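From the supply room

Well, the drawer clear-out finally happened! I'd been putting it off all fall, and then Hiu-tung Lam came over from the Ehlers wing with a free afternoon and a roll of trash bags, so I ran out of excuses. We went through the white carts one drawer at a time. Two closed drawers up top, fine, those had been kept up (mostly). The bottom ones are where everything goes to be forgotten – medicine boxes in with the toothbrushes, little bottles that belong on the shelf, cards with no home at all. I found a shopping list from last December in one of them, and it wasn't even mine.

So, new plan starting Dec 4, 2023. Bottom drawer is for odds and ends only, and it gets emptied every two weeks. Boxes and bottles go back to the cabinet in room 287, toothbrushes stay in their packages until somebody needs one. Please turn the key when you walk away, and please don't take it home in your pocket (Mattes Grube, I'm looking at you, and thank you for driving it all the way back from Zandinau). I still want three more small baskets if anyone has some to spare!

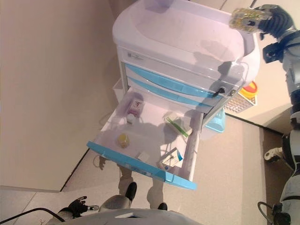
Labels are next, and I'm using bigger print this time.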